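The first thing Mamta Bhatia teaches a new hire at Floveo is how to pick up a plate badly. Come in too steep, pinch too early, let the rim skid. Then she has them do it well, 20 times in a row, with a gripper in their hands where their fingers would normally be.

Floveo runs breakfast service for hotels, and until last April Bhatia ran one of its kitchens. She had the 4 a.m. starts and the sore wrists to show for it. Now she leads the training room, where former line staff use hand-held grippers to record the small jobs that Mrema, the company's kitchen robot, will learn from. Plates, toast, oven doors – all the stuff her hands had been doing for years without her giving it a thought! 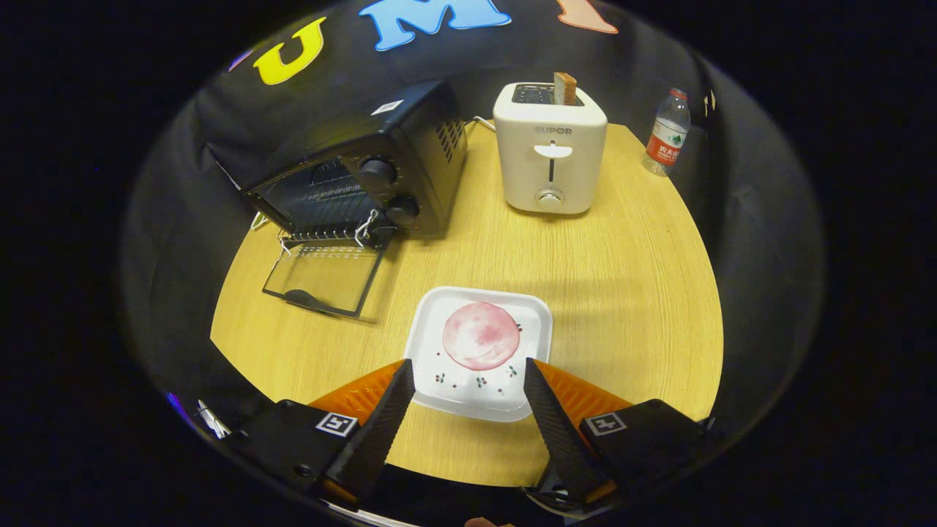 Page last updated: April, 2:40 p.m.

A square plate with a raised rim, like the one between the black fingers, is a favorite with the crew. The rim gives the tips something to work against, and the rounded corners keep everybody humble. The black oven behind it, with its door folded right down, is a harder lesson: an arm has to learn to stay clear of that door on its way to the toast.

What I loved, spending a morning there, was how much cooks have to say about this. Akinyi Mfinanga worked the egg station for six years and will argue happily for ten minutes over the angle of a wrist. "The engineers used to tell us what to record," she says. "Now they ask what goes wrong at seven in the morning."

The team has recorded roughly 4000 runs, and the pay is the same as on the line, with better hours. There are worries too. Cathal Hegarty, the shop steward, got a written promise that the 96 people in the kitchens would be offered retraining before any shift is cut, and he wants it renewed every year. "I like the robot fine," he says. "I like the paper better."

Mfinanga, meanwhile, has asked to try bowls next.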